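Tips from the break room, Levside kitchen – the two-arm edition

Typed fast between the early prep and the lunch rush so excuse the spelling. Same rules as the other pages on here. Tried it, it worked for us, your kitchen may be different. Most of you have asked about the arms and what they've done to the job, so this one is all arms. Knives and freezer labels will be back next time.

Quick background. Small staff kitchen, coffee station, snack baskets that go out to the floors. The arms do the coffee setup and the basket packing on the bench. We do everything before it and everything after it, plus a fair bit in the middle. My job used to be making coffee. Now it's setting things down in the right place, checking, and rescuing. Took me a while to stop being sore about that.

Paper filters

Biggest time sink by far. A new filter is flat and the two sides cling. Your thumb sorts that out without telling you. A gripper has no thumb.

Fan the pack before you load it. Bend it back and forth, flick the edge, same as you would with printer paper. Ours come 40 to a pack and I do the whole pack in one go at the start of shift.

Crimped seam facing the same way, every single one. I fold nothing. The folding is programmed and if you pre-fold, it folds your fold.

Keep them out of the steam. Not on top of the kettle shelf!! A damp filter goes soft and then you're picking paper mush off a fingertip.

Store flat, in the box, lid on. Sounds fussy. Do it anyway.

If one tears, bin it. Don't smooth it out and put it back on the pile. I did this for a week to save paper and every one of them came back to me torn worse. 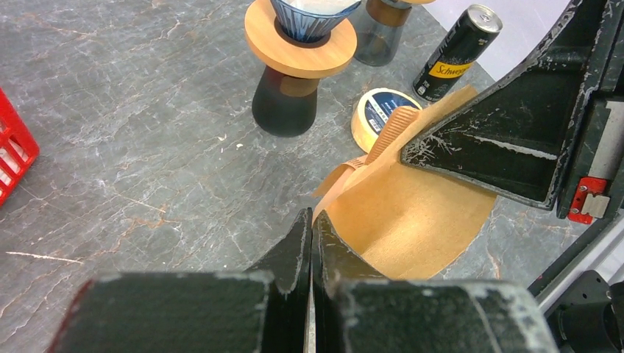
And hands off while it's opening the cone. I know. You see it nudging at the edge, backing up, nudging again, and your arm goes out all by itself. Let it finish the try. If you reach in, it stops dead, you have to clear it at the panel and the whole round starts over. Count slowly in your head if you need something to do. The second try gets there more often than I'd have guessed in my first month.

When it really won't open, pause first, then fix. Pause button, wait for it to go still, then hands in. No exceptions for "just a second."

Wiping down the bench

Dry cloth last. Always. We have a stone-pattern top and it hides drips beautifully, so you find them with your sleeve.

Spray the cloth, not the bench. Nothing sprayed anywhere near joints or cables.

Grounds get under the wooden collars and the things sit crooked. Lift, wipe, put back. Old toothbrush for the ribs inside the dripper. Soak first if someone left it overnight (someone always left it overnight).

Fingertips: soft brush, then a barely damp cloth, then dry. Scuffs are fine. Sticky isn't. Coffee oil builds up and then paper hangs on when it should let go, and you get a filter being waved around like a little flag.

Don't polish the tips. I had the bright idea with the steel polish. They went slick and dropped everything until I'd cleaned it all off again.

Tape

Masking tape is the best tool in this kitchen. Mark where every item starts. Corner marks only – a full outline peels up and catches.

Write on the tape what goes there. Date it too. We had marks on the bench from three layouts ago and a new starter followed those very carefully all morning.

Change it when it goes gray. Peel slow and low, warm it with your palm if it fights you. Residue comes off with cooking oil, then dish soap, then water.

Packing the baskets

We used to just chuck it in. Fast, and it always fit, since you squash as you go. That habit had to go, and I'd say it's the hardest habit anybody here has had to lose.

Order matters now. Tall boxes to the back, heavy jars low, bottles lying down if the rim's in the way. Anything that rolls goes in last or gets wedged.

Leave a gap. Fingers need room on two sides of whatever they're grabbing. A packed-tight basket looks lovely and is useless.

Labels up if you can. More for you than for it, when you're checking at speed.

Watch bags. Crinkly bags slide, boxes don't. We put the bagged stuff in by hand at the end and stopped fighting about it.

Park the basket in the same corner every time. Turned a bit is ok on our setup, shoved half off the edge is not.

And look up before you walk away. Is a cable going to catch on the rim when the arm swings? Takes one glance. I've redone a whole basket over skipping it.

Screens, logs, numbers

The tally program is called Kaltari and it beeps. Turn the beep down, it goes to settings, sound, small slider at the bottom. Leave the red alert on though.

Write your own notes as well. The log says "grasp failed." It doesn't say that the filters were the new thin ones from Henríquez or that the air con was blowing on the pile. We keep a cheap spiral notebook next to the panel with a pen on a string. Time, what happened, what you did. One line, done.

That notebook is how we got the thin filters sent back. 978 rounds logged through May and nearly all the jams were sitting on the mornings we'd opened the thin ones. Nobody upstairs would've taken my word for it, but they took the notebook.

What it's done to the day

Got asked this the most so here goes, in no order.

Less standing at the kettle. My wrist is better.

More checking. Checking is tiring in a way pouring isn't. You're not moving much and you can't drift off either. Swap over every 44 minutes if you can get the rota to agree. Why 44, because we worked it back from the shift length and it stuck. Use whatever splits even for you.

Less chat. Didn't see that coming. People used to hang around while the coffee dripped and now they take the cup and go. We moved the cookie tin to the far side so they have to walk past us. Helped some.

Training is longer. A new person used to be pouring on day one. Now they need to know the pause button, the start marks, the notebook, and how to do it all by hand as well for when it's down. Which it will be. Keep the hand skills up! We do one full round by hand at 7 am, every day, arms off. Some grumbling. Worth it the first time the power tripped.

Pay. Ask early. If you're doing setup and clearing faults that's a different job from the one on your sheet and it ought to say so on the sheet. Ours got rewritten after a lot of asking. Bring the notebook to that meeting too.

Handing over at shift change

Never hand over mid-round. Finish it or pause it, then talk.

Say three things out loud – what's loaded, what's been acting up, whats left in the cupboard. Text messages get missed.

Dripper back on its stand, not rolling around loose. Start marks checked. Then sign off.

Fifteen minutes of overlap is what we fought for and 15 is what we use. Five wasn't enough, people were shouting things from the parking lot. 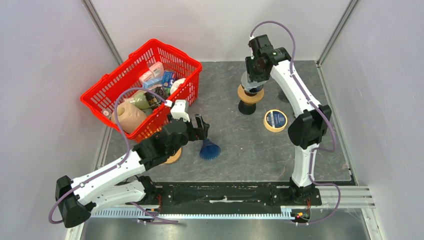 Ntombi Jacobs wants it on the record that I'm too rosy about all this. She says the overlap only exists on paper in most places, and that when her kitchen in Jilthorpe got its arms the overlap was the first thing cut, on the theory that the machine would remember everything for them. It remembered where the cups were. It didn't remember that the fridge door was sticking or that the good sponge had been hidden. She also says the swapping-over tip is no use to anybody working alone, and what they did instead was a hard stop: arms paused, person sits down, and the coffee is simply late. Her advice is to agree on late coffee with the boss before day one, in writing, and pin it over the panel.

Fair. I'll take that. Solo people, go with hers.

She sent a couple of tips too, so tacking them on:

Freeze a spare damp cloth in a bag for hot afternoons by the motors. Back of the neck. Not near the bench.

Stack clean carafes away from the reach area, even empty ones. Especially at the end of the day when everyone's tired and puts things down wherever.

Tie back apron strings. Bow at the back, ends tucked in. Same with lanyards, badge in the pocket.

If a manager is visiting, do not let them restart it "to see." Offer them the notebook.

Odds and ends

Pen on a string: use butcher's twine, the elastic kind pings.

Old filters that got binned for tearing are great for draining fried stuff, lining plant pots, wrapping onion halves. Clean ones obviously.

Descale the kettle with plain vinegar and water, boil, leave it, rinse twice. The arms don't care about scale but you'll taste it.

Coffee scoop lives in the tin. In the tin. If it's on the bench it gets pushed off the bench.

Somebody asked about noise. A folded dish towel under the cup rack took most of the rattle out. The arms themselves are quieter than our fridge.

Still need a good answer for lids that don't stack. If you've got one send it in, and say what kind of lid. Bell's gone, lunch trays are up, got to run.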